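삼사이드 아침부엌 소개

안녕하세요, 삼사이드(Samside) 아침부엌입니다. 소개 페이지 계속 미루다가 이제야 올려요. 급하게 쓰는 거라 두서없습니다.

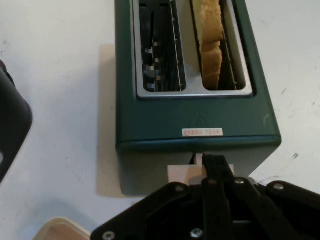
아침밥 가르치는 작은 학교예요. 요리학원 아니고요. 자격증반 없음. 코스요리 없음. 빵 굽기, 달걀 삶기, 국 데우기, 먹고 치우기. 그게 전부입니다. 처음 혼자 살게 된 분, 은퇴하고 처음 부엌에 서는 분, 방학 맞은 중학생까지 같이 배워요.

시작한 이야기

대표는 쑤언 럼(Xuân Lâm). 원래 급식 주방에서 일했습니다. 하루에 200인분씩 만들면서 정작 본인 아침은 거르던 사람. 그러다 동네 지인 2명한테 토스트랑 달걀 반숙을 가르쳐준 게 첫 수업이었고, 그때 쓴 식탁은 지금도 입구쪽에 있어요. 다리 하나가 짧아서 종이 접어 끼워놨습니다.

지금까지 다녀간 수강생은 473명. 출석부 기준이고, 두 번 들은 분은 한 번만 셌어요.

무엇을 배우나요

토스트반. 제일 인기 많은 수업. 두 칸짜리 토스터로 합니다. 식빵 두께별로 굽는 정도 맞추기, 한 쪽만 구울 때랑 두 쪽 같이 구울 때 차이, 냉동 식빵 바로 굽기. 한 쪽만 넣고 시작하는 게 우리 방식이에요. 첫 장은 연습, 맛 보고 다음 장에서 조절. 쉬워보이는데 다들 첫 장은 태웁니다.

달걀반. 삶기, 부치기, 풀어서 볶기. 시간 재는 연습을 많이 해요. 타이머는 각자 휴대폰.

국물반. 전날 끓인 국 데우는 법, 소분해서 얼리는 법. 겨울에만 엽니다. 4월부터는 쉬어요.

정리반. 따로 여는 수업은 아니고 모든 수업 끝에 붙어 있어요. 빵가루 받침 빼서 털기, 행주 삶기, 도마 세워두기. 이거 안 하면 수업 끝난 거 아닙니다. 예외 없음.

부엌에서 지키는 것

토스터 윗면에 경고 표시 있으면 읽고 시작하기. 뜨거워지는 물건이니까요.
슬롯에 젓가락, 포크, 칼 넣지 않기. 빵이 걸리면 코드부터 뽑고, 식을 때까지 기다리기.
쓰는 동안 위에 아무것도 올리지 않기. 접시도 안 돼요.
버터는 굽고 나서. 바르고 넣으면 안에서 녹아 흐르고 연기 납니다.
청소는 완전히 식은 다음에. 안쪽 철망은 문지르지 말고 뒤집어서 살살 털기만.
물로 씻지 않기. 겉면은 꼭 짠 행주로.
자기 컵은 자기가 씻기.

수업 방식

한 반 정원 5명. 더 받아달라는 연락이 오는데 자리가 안 나와요. 죄송합니다. 대신 대기 명단 있고, 빈자리 생기면 순서대로 문자 드립니다.

수업은 오전 7시 반 시작. 네, 아침 수업이라 아침에 합니다. 구운 건 그 자리에서 다 먹고 가요. 잼은 학교에서 준비하고, 본인이 좋아하는 거 가져오셔도 됩니다. 땅콩잼은 알레르기 있는 분 때문에 미리 말씀해주세요.

앞치마 빌려드려요. 손 닦을 수건은 챙겨오시고. 주차는 건물 뒤편인데 좁습니다. 걸어오시는 걸 추천.

함께하는 곳

밀가루랑 식빵은 동네 빵집 발차크(Walczak)에서 받습니다. 새벽에 구운 걸 문 앞에 두고 가세요. 두툼하게 썬 거랑 얇은 거 반반. 조리대 수리는 리스테딕스(Ristedix)에서 봐주시고요. 거스트콤(Gustcombe) 지점은 준비중인데 공사가 늦어지고 있어요. 문 여는 날 정해지면 공지하겠습니다.

자주 물어보시는 것

아이 혼자 들을 수 있나요. 중학생부터 가능. 초등학생은 보호자랑 같이요.

집에 토스터가 없는데요. 괜찮습니다. 프라이팬으로 굽는 법도 같은 시간에 알려드려요. 약불, 뚜껑 덮고, 중간에 한 번 뒤집기.

어떤 토스터를 사야 하나요. 특정 제품은 추천 안 해요. 빵가루 받침이 빠지는지, 슬롯 폭이 평소 먹는 빵에 맞는지, 그 두 개만 보세요. 색깔은 마음에 드는 걸로.

환불은요. 수업 전날 저녁 6시까지 연락주시면 전액. 그 뒤엔 빵을 이미 주문해놔서 어렵습니다.

문의

전화는 수업중엔 못 받아요. 손에 버터 묻어 있을 때가 많아서... 문자 남겨주시면 오후에 답장 드릴께요. 방문 상담은 오후 2시 이후. 점심시간엔 문 닫혀 있습니다.

수강 신청서는 입구 책상 위에 있고, 작성해서 옆에 있는 통에 넣어주시면 돼요. 이름이랑 연락처 꼭 적어주세요. 빠뜨리는 분이 은근 많습니다.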